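Our Visit to the Dahlgren Open Day
Student project report by Tuva Strömberg and Arvid Ljungberg

We had been looking forward to the Dahlgren open day since April, when our teacher, Borghild Haugland, first pinned the notice up beside the door.

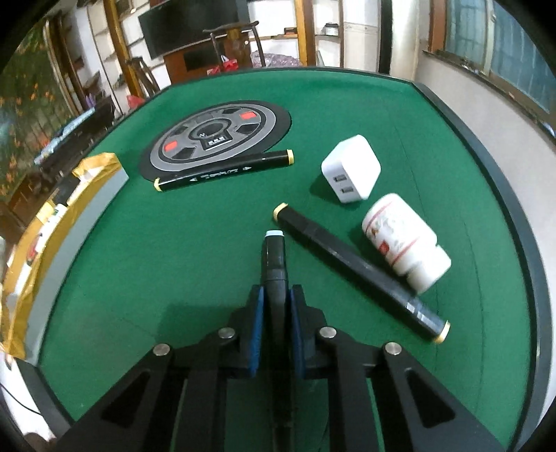
There were 21 of us on the bus to Skembridge, and we were split into three groups once we got there so that everybody could get close to the tables. Our group went with Zoila Ccori, who was very patient with us and let us ask whatever we liked (Arvid asked a great deal!).

The part we liked best was the hand-held gripper. You carry it yourself and close its fingers on an ordinary thing, and a camera on the tool records what the fingers are doing, so that a robot arm can learn from it later on. We picked up marker pens for most of our turn. A pen sounds easy, but it rolls away from you if you come in crooked, and Tuva needed quite a few goes before she had one standing up nicely between the blue pads. The pill bottle was another favourite, and the little white charger was harder than any of us had guessed.

Afterwards Vilgot Hellström gave a talk on how the recordings are sorted and labelled, with colour-coded charts, and he told us his team had saved 36 of them that morning before we even arrived. We didn't follow all of it, but our notes are in the project folder if anyone would like to borrow them.

For our own project we'd like to build a simple gripper out of cardboard and elastic bands, and try it on pens first.

Last updated: July 2023
Contact the class project desk | © Tuva Strömberg and Arvid Ljungberg | Back to top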